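Grorisska Artist Services
Support Ticket 3803
Category: Digital distribution / metadata
Opened by: Dehua Li, Arnell Recordings
Status: Pending confirmation from requester

Summary
The re-recorded single by Plustcombe was delivered to stores in September. Two services placed it on the page of the original recording, so that the older version plays when the new title is selected. Play counts for both recordings are being reported under one line.

Details supplied by requester
The band first released the song on its debut EP through Mackay. The new version has a longer introduction, a different key and a rewritten second verse. It was submitted by Arnell as a separate recording with its own artwork. The requester asks that the two recordings be separated and that the September statement be corrected.

Log

9:10 a.m. Ticket received and assigned to Catalog Support. The requester was asked to provide the delivery receipt and the recording codes for both versions.

9:52 a.m. Receipt and codes received. The code entered on the submission form for the new version is identical to the code for the EP version. The requester states that the form was completed by copying an earlier entry.

10:30 a.m. Audio files compared. The EP version runs 3:12 and the new version runs 4:05. Catalog Support confirms that these are separate recordings and that a new code is required. The songwriter credits may remain as they are.

11:15 a.m. New code issued. The version field, which had been left blank, was updated to read "New Recording." The requester was asked to approve both changes before redelivery. 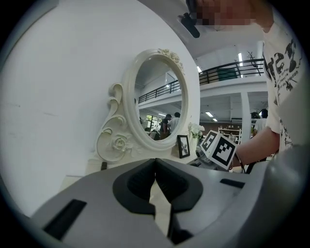
Attachment 1: White vanity mirror with oval frame, against white wall.

1:40 p.m. Approval received by email. Redelivery sent to all stores. The original release was not changed, as it is controlled by Mackay and is outside the scope of this account.

3:25 p.m. First service now shows two separate entries. The correct audio plays from each. Second service still shows a single entry. A manual separation request was filed with its content team.

4:05 p.m. Royalty Accounting reports that some 38 plays were credited to the wrong recording on the first service. An adjustment will appear on the next statement. The figure for the second service is not yet available.

Action required from requester
Please check the artist page on the second service and reply to this ticket with the result. Please do not submit the release again while the separation request is open. A second submission will create a duplicate entry and restart the review.

Catalog Support
Grorisska Artist Services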